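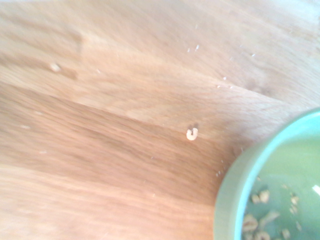

October 30, 2024
By Edin Yordanov

Drove the Wundareo home from Hodžić this morning. It's mine for 2 days, and I have to decide by the end of that whether I want to trade in the wagon. I said I'd keep notes, so I'm putting them down before I forget what I thought of it.

First, the size. It's shorter than the wagon but quite a bit taller, and I noticed it right away pulling out of the lot. You sit up high and the hood drops away, so for the first few blocks I kept leaning forward to see where the front ended. By the time I got to the bridge I had stopped doing that. The mirrors are big and I like them. The rear window is small and I don't.

I took the old road up past the quarry because it's the worst road I know. The Wundareo rides firmly. On the patched section before the quarry gate it thumped more than the wagon does, but it didn't wander, and the steering goes straight back to center when you let it. There is some wind noise at the driver's door above highway speed. I'll ask Hodžić if that's the seal or if they all do it.

The engine is the smaller of the ones they offer. It's fine. Pulling away from a light it feels slow for a second and then wakes up. On the long hill it dropped a gear and held it all the way to the top, louder than I expected. I had the car to myself today, so I don't know how it does loaded.

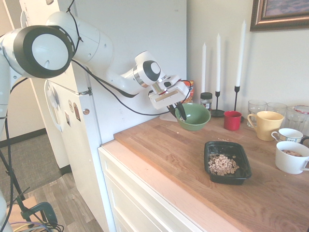
The back seat is where I'm stuck. Two adults would be comfortable and a third would complain. The seats fold, but they don't go flat - there's a step you'd have to lift anything heavy over. I put the ladder in and it fit on a diagonal with the front passenger seat pushed all the way up. In the wagon it just slides in.

Filled it up on the way back even though it didn't need much. I wanted a clean start for the mileage. The trip computer said 38 to the gallon over the highway part, and I'll believe that when I've done the math myself. The wagon never got near that, even when it was new.

Money. They want me to leave 1000 down, and they'd take another 300 off if I go with the gray one on the lot and don't wait for a blue one. I don't care that much about blue. What bothers me is the offer on the wagon, which was lower than the one they gave me in July, and all I've done to it since then is put on new tires. I told the salesman so and he said he'd talk to his manager.

I should also drive the Notik before I make up my mind. It's the one everybody at work has, and the cargo floor is supposed to be lower. The dealer for those is across town and closes early.

Tomorrow: night drive to check the headlights, then park it in the garage and see if the tailgate clears the door track. Measured it tonight with the tape and it looks close. Call the insurance office before lunch.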